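Zirberg upper-arm blood pressure monitor: review
7/10/22

The Zirberg is a home blood pressure monitor aimed at men who have been told by a GP or practice nurse to keep a record of their readings. It is sold with one cuff, a mains lead, a cloth pouch and a printed diary. I used it morning and evening for 30 days, taking two readings each time and discarding none.

Cuff and fit

The supplied cuff is the standard size. Men with large upper arms will need the wide cuff, sold separately, and should measure the arm before ordering. A cuff that is too small tends to read high, and the manual mentions this only in a footnote. The Velcro held well for the whole period. The air tube is short. With the unit on a table to my left it reached comfortably, but it would not reach from a shelf behind the chair.

Taking a reading

Sit with the back supported, feet flat, arm resting at heart height, and press the single large button. Inflation is quiet and stops early if the monitor has already found the pulse, so the squeeze is less severe than on the older Plollach unit it replaced. If the arm moves, the display shows E4 and the cuff deflates. I had this error 10 times, mostly in the first week.

Comparison

I took the monitor to a routine appointment in October and alternated it with the surgery's own device on the same arm. The upper figures differed by no more than 4 mmHg in any pair. The lower figures were closer. One visit is not a calibration, and anyone relying on the numbers for a change of medication should have the unit checked in the same way.

Memory and records

Readings are stored with date and time for two users. The averaging function uses the last three readings only, whichever user took them, and I regard this as a fault. The second user has to be selected with a slider on the side, which is easily knocked in the pouch. There is no phone app. I copied the figures into the paper diary, where the columns are too narrow for a three-figure reading and a note.

Irregular pulse indicator

A small heart symbol flashes when the beat is uneven. It came on once. The manual says to rest and repeat, and to see a doctor if it persists. It does not diagnose anything.

Verdict

Accurate enough for home records, simple to operate, poor averaging. Recommended for one user. Couples should look at the Pestano, which keeps its two memories apart. 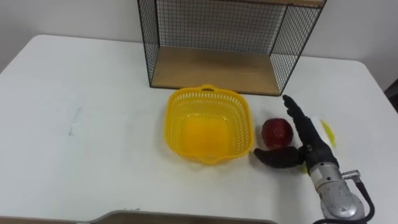 Sabina Siddiqui: The slider can be locked. Hold the button down while the monitor is off until the user number stops blinking, and after that it ignores the slider. It's in the longer manual on their site, but not in the one in the box. The averaging is as you describe, and mine does the same.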